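Bench & Table › Layout Sheets › Small Parts

Brirnum Layout Sheet

April. Words by Sigrún Norðdahl

We sell a large white rectangle with some lines on it. I've been asked to write a product page for it, and I've been told the page should be longer than the last one, which said "White sheet, lined" and got us 11 emails from people asking what it was for.

It is for putting small parts on. You have a kit, or a repair, or a thing that came apart on a Wednesday evening when you only meant to look inside it. You have pegs and pins and a wheel of some sort. You have a table. If you put the parts straight on the table they mingle, and then you are sorting them again at ten at night with a torch. Put them on the Brirnum and each one has an address.

The sheet is matt, so a lamp doesn't glare back at you. It lies flat out of the tube after an hour or so under a couple of heavy books (we use the old Escobar catalogues, which have finally found a purpose). The lines are thin and deliberately faint. Our first batch had thick black ones and looked like a car park, and customers told us they kept lining things up with them instead of getting on with the job. The present ones are there when you look for them and keep quiet when you don't.

There is a line up the middle of the near half and another running across to the right. We are sometimes asked why the zones aren't all the same size. It's because parts aren't. Little things want to be kept together somewhere you can see them, and the bulky one wants a field to itself where it can't roll into its neighbours. The far half is left mostly open for whatever you're working on next. You are free to ignore all of this and use the zones in any order you like. I keep my tea in one of them, against our own advice.

On colour: the Brirnum comes in white and only white. We did try a grey. Grey is a lovely colour for a coat, and on a bench it swallows every steel washer you own. White shows up blue, black, brass and most sorts of dropped crumb. The exception is white parts, which you will have to look at a bit harder, though a small shadow along the edge usually gives them away.
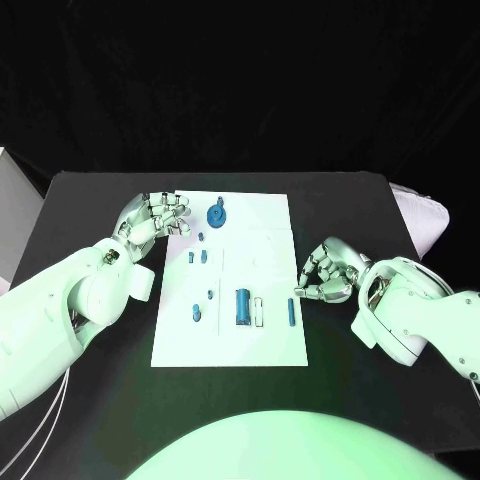

Brirnum sheet on a black table, with blue pegs, a disk, a cylinder and a rod, plus one open white rectangle.

The black table is optional, and we don't sell it. It does make the edges of the sheet very easy to find, and if you have the choice between a dark bench and a pale one I'd go dark. On pale pine the sheet more or less vanishes, and you'll put a peg down half an inch outside it and be cross later.

Short upright pieces are the real test of any layout surface. A peg that stands on its end takes up almost no room and is easy to pick up again, provided it stays standing, and it won't do that on felt, on a tea towel or on the lid of a biscuit tin with a picture of a castle stamped into it. The Brirnum is smooth and firm enough that a flat-bottomed peg will generally stay where it was put. It will not survive you leaning on the table – we did look into that – but then nothing does.

Round things are another matter. Cylinders and rods should be laid down pointing towards you, so that if they do set off they go sideways, where there's more sheet. I worked this out after retrieving the same axle from under the same radiator for most of a winter. If your bench slopes, and benches do, we sell the Odevero edge strip separately. It is a low soft rail that grips the edge of the sheet and stops runaways without getting in the way of your wrists. People who buy the strip tend to come back for a second one, for the other side, having assumed that parts only roll in one direction.

What you get

One Brirnum sheet, white, lined on one face and plain on the other
One cardboard tube
Thirteen paper stickers for labelling zones (there aren't 13 zones; the stickers come on a roll and that is how many fit)

Looking after it

Wipe with a damp cloth. Pencil comes off with an ordinary rubber, so you can write "left side, goes in first" next to a part and get rid of it afterwards. Ballpoint doesn't come off. Felt pen comes off a little, in a way that makes things worse. Glue should be left to dry and then picked at with a fingernail, which is quite a pleasant way to spend a phone call. Store the sheet flat or rolled with the lines outward. Please don't fold it. A folded Brirnum has a ridge down the middle for ever, and we get sent photographs of the ridge, and there is nothing we can say.

Don't iron it either.

Who buys it

Model makers, clock people, a school in Trurkthorpe that ordered 50 and then rang to ask whether they could be hung on a wall (yes, but the parts fall off). Several customers use theirs for jigsaws. One uses it for seedlings, plain side up, and seems happy. We had a long letter from a man who lays out his fishing flies on his in order of how much he likes them, and I've kept it in the drawer.

It isn't meant as a cutting mat. A knife will go into it, and after that your smallest pins will find the groove every single time. If you need to cut, put something underneath that you mind less about.

Ordering

The stock code is 222. Orders in by noon go out the same afternoon from Trurkthorpe, unless the van is being difficult. Sheets can be sent back if they're unused and still roll up, and we'll refund you when the tube arrives. If yours turns up with a crushed corner, write to us and we'll send another one. Keep the crushed one for gluing.

Spare stickers can be added at the checkout. They are the same stickers.

Related items

Odevero edge strip, single
Odevero edge strip, pair
Stacking trays for small parts, shallow
Tweezers, bent
Tweezers, straight
Cardboard tube, empty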